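Regression 3007

The planner failed at step 1777, the same step as the night before, and Salamatu Osagie opened the trace before she took off her coat.

The task was called Vunell, after the house generator that had produced the room. The instruction was one line: go to the door and open it. The policy had passed it 27 times in a row. Then someone on the Krawczyk branch merged a change to the frame transforms, and it stopped passing.

She scrubbed to the step and paused. The joint states were within limits. The collision checker reported no contact. The grasp module, Plimis, had returned a candidate for the door handle with a score well over threshold, and had then withdrawn it.
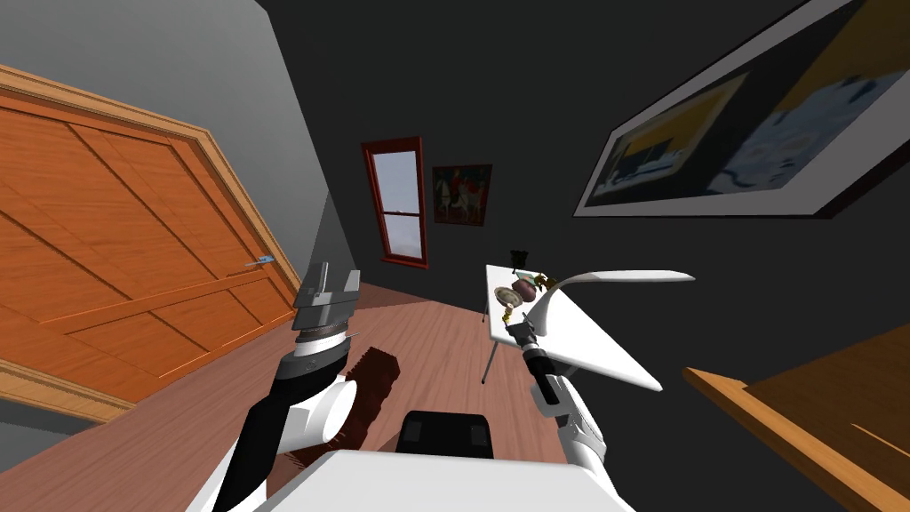
She read the log from the bottom up, a habit from an earlier job. The last entry before the abort said the gravity vector and the floor normal disagreed. The entry before it said the same thing, with a smaller angle. She kept scrolling. The angle shrank a little with each entry until it was zero, at step 3.

So the error accumulated. Something was integrating a correction that should have been applied once. She searched the merge for the word "base" and found a function that composed the new pose with the old one on every tick, where the previous version had replaced it.

She fixed it in a single line, queued the run, and went to hang up her coat.

When she came back the run had finished. The abort was gone. In its place was a new message from Plimis, in a severity class she had never seen used: CANDIDATE DECLINED.

She looked up the class in the source. It had been added by a developer called Kisex, whose account was closed, and it carried one comment: for when the grasp is feasible and the planner would prefer another.

The planner had no preference term. She checked the cost function twice to be sure. Then she set the log level to verbose, restricted it to the handle approach, and ran the seed again.

The output was short. Feasible. Feasible. Feasible. Declined. Requesting state of far side of door.

There was no far side. The generator built one room per scene. Salamatu opened the scene file and began adding a hallway.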